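Nadlow Instrument Packing Project
Progress report to the Brulleo Fund, October 2023
Grant stage 3: packing and unpacking of small instrument cases with a two-arm cell

Where we stand

The short version is that we are behind, and the reason we gave you in the last report was wrong. We said then that the dropped instruments were a training problem and that more demonstrations would fix it. We collected the demonstrations. The total now stands at 2,624, which is what the plan called for, and the arms still drop things. They drop fewer of them, and they have found a new way to do damage, which is the main subject of this report.

Two faults are open. The first is a grip fault: instruments turn or slide in the jaws between pick and release. The second is a safety matter: on one run the right arm kept closing after the operator had pressed the hold button. Nobody was hurt. The second fault has stopped all unattended running, and it will stay stopped until we understand it.

We would ask you to read the success figures from the last stage with some caution. They counted an instrument as delivered if it ended up inside the target area. They did not ask whether it had slid across the tray on its own, or been pushed there by the other arm. A fair share of what we called success was luck with a flat surface under it.

The hold fault

The cell has two ways of stopping. The emergency stop cuts drive power to both arms. The hold button asks the controller to freeze both arms and both grippers where they are, with power on, so that an operator can look at the situation without anything falling.

During a transfer run, the operator saw the right gripper closing on the edge of a case instead of on an instrument and pressed hold. Both arms froze. The right gripper did not. It went on closing for nearly a second, took in a fold of the lining, and reached its force limit. The operator then used the emergency stop, which worked as it should.

The cause, as far as the logs take us, is that the gripper command and the arm command travel separately. Hold clears the arm queue at once. The gripper queue is cleared only after the current close command has finished. The left gripper was idle at the time, so it looked as if it had obeyed. We have no evidence that it would have done any better.

Kordestani, who supplied the controller software, have sent us a patch and describe the behavior as a configuration issue. We are not persuaded. The setting they refer to was at its default value, and the manual we were given says that hold stops all motion. We have asked for a written statement of what hold does and does not stop, and we have not had it yet. The patch is installed on the bench copy only. It will not go onto the working cell until it has been through 300 hold presses at different points in a close, with both grippers, and has passed every one. A fault that shows up once in a long while is not cleared by a pleasant afternoon of testing.

Until then these rules apply at the cell:

Hands stay off the table whenever drive power is on, including during hold.
The emergency stop is the only stop that counts. Hold may be used to save a run, but not to protect a person.
One operator stays at the emergency stop for the full run and does nothing else.
Any gripper movement after hold is written up, even if it is small and nothing was touched.

The grip fault

The task itself is simple to describe. One arm works over a steel tray, the other over the open case, and instruments go between them. Thin metal instruments are the hard part. They lie almost flat, they shine, and they give the jaws very little to hold.

We had blamed the camera for most of the bad picks, since reflections in the tray do confuse the depth estimate. When we went back through the failed runs, the camera explained less than we had claimed. In many of them the jaws met the instrument in the right place and closed properly, and it turned in the grip anyway. Ring handles are the worst. If the jaws take the rings and the rest of the instrument hangs free, the weight is all on one side and the whole thing swings.

The pads are the likely culprit. They carry a fine crosshatch that is meant to bite, and we have been running them past the point where it does. The replacement interval in the plan was copied from the supplier's sheet, and we doubt that anybody at Usov had thin steel handles in mind when they wrote it. We accepted the number without testing it, which is our mistake and not theirs. 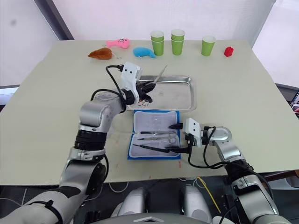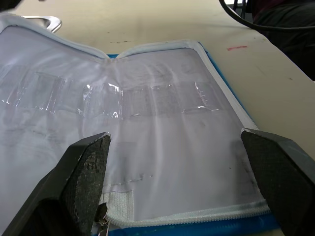 Both pictures show the blue case with the white lining. The worn pad end is on the left finger in the second.

What the case adds to the problem

The case was chosen because it is the sort of thing people really pack instruments into. It is also a poor partner for a robot. The lining wrinkles wherever the cover bends, and clear film pockets throw back bright lines that the vision system sometimes reads as metal edges. In the failed runs we reviewed, the gripper had more than once gone after a reflection.

Soft lining also hides contact. On the steel tray, a jaw that comes down too far produces a clear force spike and the arm backs off. On the padding the force builds slowly and stays under the threshold. The arm carries on pressing, believing that it is still in the air. This is how the fold of lining came to be between the jaws in the hold fault, and it would have been a nuisance even if hold had worked.

We have lowered the contact threshold over the case. The price is a number of false stops, mostly where the fold stands up a little higher than the model expects. The operators dislike them. We would sooner have the false stops for now.

A harder case with molded slots would make most of this go away, and it has been suggested to us by more than one visitor. We are against it at this stage. It would improve our numbers without telling you anything about whether the cell can do the job you are paying for.

What we have done about the pads

New pads were fitted to both grippers and a set of 50 picks was run with each, using the same instruments and the same starting positions. Turning in the grip went down sharply. It did not go away, and it was still there with the ring handles. So the pads are part of the answer, and we would be repeating our earlier mistake if we told you they were all of it.

The next change is to where the arm takes hold. At present the model prefers the widest part of an instrument, which on scissors means the rings. We are relabeling a part of the demonstrations so that the preferred grip is closer to the balance point. That work is slow and dull and is not finished. We do not yet know if it will help. A closer grip puts the jaws nearer the tray surface, and that could bring back the scraping we had in the first stage.

Pads will be inspected before every session and changed on condition. We have stopped using the supplier's interval.

Effect on the schedule

The unattended trial planned for this stage will not take place. We could run it with the emergency stop watched, but then it would not be unattended, and we would prefer not to report it under that name. We propose to move it into the next stage and to make it depend on two things: the hold test being passed in full, and a written description of the hold function from Kordestani that matches what we see on the cell.

Supervised runs continue. They are slower than planned under the new rules, because one operator is tied to the stop.

Money

No increase is requested. The cost of pads will be higher than planned and can be met from the line set aside for spare cameras, which we have hardly touched. The cost of the extra operator hours is more serious. We can carry it to the end of this stage. If the hold fault is still open after that, we will have to cut the number of supervised runs or come back to you.

We have not paid the final invoice for the controller software and do not intend to until the hold question is settled.

What we would not rely on yet

The success rate from the last stage should not be quoted outside the Fund. We are rescoring those runs under a stricter rule: the instrument must be held from pick to release, must not turn noticeably in the jaws, and must be set down where it was meant to go. The new rate will be lower, and we would be surprised if it were only a little lower.

We would also hold off on any statement that the cell is safe to work beside. It has an emergency stop that has worked each time it was used. That is the extent of what we can vouch for at present.

Due with the next report

Results of the hold test, including every failure, with logs.
The written statement from Kordestani, or a note that it has not arrived.
Rescored results for the previous stage.
Pick results with the relabeled demonstrations, with ring handles listed separately.
A revised date for the unattended trial, if the first two items allow one.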